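Monday, July 22, 2019

Well, the new power supply finally turned up this morning, so of course I did nothing useful for the rest of the day. I'd been putting up with the old one since November, when it started making that ticking noise every time I loaded anything bigger than a spreadsheet. Aitana Valcárcel kept telling me to replace it before it took the motherboard with it and I kept saying yes, yes, next month.

I went for the Pirska in the end. The Safavi was quieter by all accounts but it cost 30 euros more and the cables were fixed, and I've had quite enough of stuffing spare cables behind the drive bay and leaning on the side panel till it shuts! The Pirska is modular, so you only plug in what you need. Lovely idea. Slightly less lovely when you've got 14 screws in a saucer and can't remember which ones hold the drives. 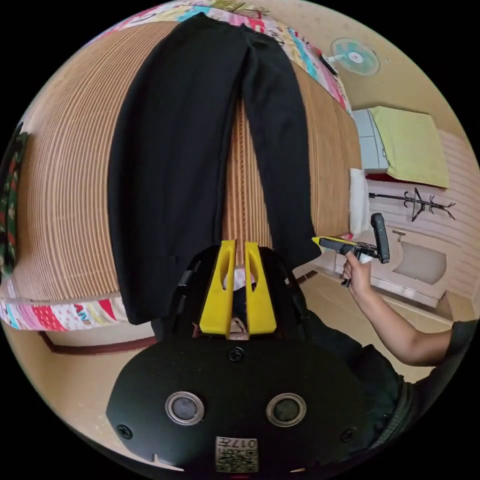

Anyway, I had the old unit out before lunch. Took photos of every connector first (learned that one the hard way) and then didn't look at them once. The big 24-pin plug was a pig to get off, I had to wiggle it side to side and I was sure I'd hear something crack. Then I put it all back together, pressed the button and got nothing. Not a light, not a fan. I sat there feeling quite sick for a minute, until I rang Aitana and she asked if I'd switched it on at the back. I had not.

After that it came up first time, and no ticking. I left it running a game for more than 30 minutes with the side off so I could listen, and the processor sat at 46 degrees when I quit to the desktop, so I'm not touching anything else in there. Well, I might do the front fan, it rattles a bit when it starts.

The old one is in the Gomero box in the hall. The shop on Zatidora Street takes dead electrics, so I'll drop it off when I go for bread, if I remember. Still one screw left in the saucer. I've checked the drives, the card and both panels and everything's tight, so I've put it in the drawer with the others.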